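**Field and laboratory assistant, aphid and whitefly group, Flunard Station**

Fixed term, starting in April. Nine months, full time, with two weeks' paid leave to be taken outside the sampling season.

We want someone to help us find out whether reflective mulch keeps whitefly off young tomato plants. The trade leaflets say it does. We have read the trials behind them and most had too few plots, no untreated strip and a very friendly summer. Our own pilot at Dirano used 49 plots and gave a result we wouldn't bet a sandwich on, so we are doing it again with 546.

You will put out yellow sticky traps, collect them, count adults and nymphs under a stereo microscope, and type the counts in the same day. The counting is dull. Applicants who tell us they love repetitive work are usually gone by the second month, so please don't feel you have to say it.
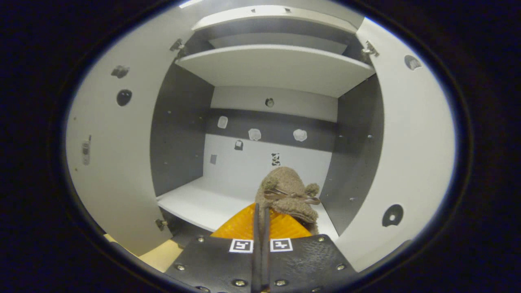 *Cabinet with the doors open, showing the shelves.*

You need a driving licence, decent eyesight (glasses are fine) and some experience of handling live insects or plants under glass. A degree in biology is welcome but we have met good counters without one. We do care whether you write down a zero when you find a zero. If you have worked with virus-carrying insects before, say which ones and for how long – "familiar with" tells us nothing.

Béla Nyitrai runs the field side and Dorottya Kovács the microscope room. They disagree about trap height, and you may be asked for an opinion.

Pay is on the station's assistant scale. A room at the Takács hostel can be had for 600 a month, bills included, though look at it first. The bus from Jorach stops running early in the evening, whatever the timetable claims.

To apply, send two pages at most and the name of one person who has seen you work to Ketill Lauritsen at the station office. No portfolios and no personality tests. Shortlisted people will be given a tray of leaves and asked to count what is on them, twice.

Posted 7/20/23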